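Plaid on the Pantry Shelf: Our Box Swap Gallery 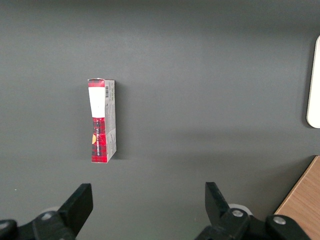 Corina Camenzind wrote in to say that plaid packaging always makes her think of her grandmother's sewing drawer, where every tall box ended up full of zippers, and she wanted to know if we keep ours after they're empty. Oh, we do, Corina! We keep far too many of them.

I have loved printed cartons since I was a kid, and the tall skinny ones most of all. They take up next to no shelf space, they line up like books, and a good pattern cheers up a whole cupboard. Red and black tartan might be my favorite of the lot. It's bold, it's cozy, and it looks every bit as good in March as it does in December. This one has a big white label panel high on the front, with the plaid running all the way down below it, and I think that contrast is just terrific. The side is pale with faint gray print and a barcode up near the top, so you get two totally different looks depending on which way you turn it on the shelf.

The rest of this page is for people who want to start a shelf of their own. The Saturday swap at the Kukport hall had 20 tables this time, and I came home with 15 new boxes (I had promised myself 8, oh well).

What to look for

Corners first. A crisp corner will hold up for years, and a mushy one only gets mushier. A tucked flap that sits a little uneven doesn't bother me one bit, and I'd much sooner have that than one that's been taped.

Check the color on the sides against the color under the flaps. Red fades faster than anything else I collect, and the inside edge tells you how bright it used to be.

Blank labels are a treat! Said Lahlou writes on his in soft pencil, so he can change his mind later. I tried it with my button boxes and now I'm doing the whole craft closet.

Showing them off

Patterned boxes look wonderful on something dark and matte. Gray is great, black is a bit much with tartan. Put your lamp off to one side and the box gets a nice shadow that makes it look twice as solid.

Stand the tall ones at the back and turn a few so the side panels show. A whole row of fronts can get pretty busy, especially with plaid, and the pale sides give your eye a rest.

Keep them out of the window. I know, I know, they look so good there.

Next swap

Regula Baumgartner has the table list, and there's still room for new folks. Doors open at 9 in the morning, coffee is by the stage, and trades usually get going before anyone has their coat off. Bring doubles if you have them. I'm after stripes, anything with stripes, and I have two spare green checks to trade.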